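Workshop notebook, Hirley bench
Thursday, July

Glaze tests, black series, second firing

Unloaded at 9:40. Kiln was down to 110 F by the pyrometer and the shelves came out without trouble. Top shelf had the Huven clay tiles, bottom shelf the Zervas clay tiles, same as last time so the two firings can be compared.

Batch 3638 is the one to keep working on. It is the old satin black with the cobalt taken out and the iron raised to 11 percent. On Huven it comes out even, a little brown where it breaks over the texture ridges. On Zervas it is flatter and shows pinholes on the thick side of three tiles. Same bucket, same dip time. I think the Zervas body is still gassing late and the glaze seals over before it is done. Next bisque goes slower through the middle, with a 19 minute hold at the top.

Manganese version: dropped. It blistered again and I don't want it in the kiln room with the fan as weak as it is. The leftover dry mix is bagged and labeled on the lower rack. Please don't put it in the scrap glaze.

Specific gravity of 3638 was 1.46 before dipping. It settles hard overnight. Tried a few drops of Epsom salt solution in a cup of it and that helped, so the whole bucket will get the same. Stir from the bottom with the long paddle, the drill mixer puts too much air in.

Crazing check: ink on all tiles, wiped after an hour. Huven clean. Zervas has one fine line near the hole on tile 12, could be a scratch. Will ink it again after the freezer test.

Cone pack on the bottom shelf was softer than the top by roughly half a cone. It was like this last time too. Moving the half shelf back an inch before the next load.

Jumura order: they want a dark matte on pouring shapes, lids included. Lids are the worry. If we glaze the gallery the lid will stick, and if we wax it there is a pale ring that shows badly against black. Options are black slip under the wax line or a stained body. Slip first, it's cheaper.
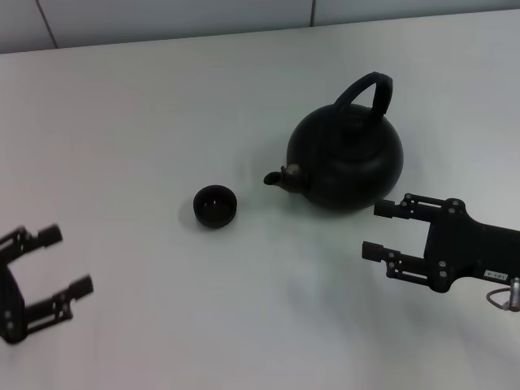
Page last changed: Thursday, 4:15 pm

For shape, I like a squat round pot with a tall arched handle over the lid. A low domed lid and small knob would be quick to throw. The handle would have to be bought in or pulled thick, and a pulled one that tall will slump at our temperature unless it is propped. Ask Jumura if they will accept metal.

To do: mix slip, 500 g dry. Weigh out 3638 again with fresh feldspar, the open bag is nearly gone. Order kiln wash. Grind the drips off shelf 2.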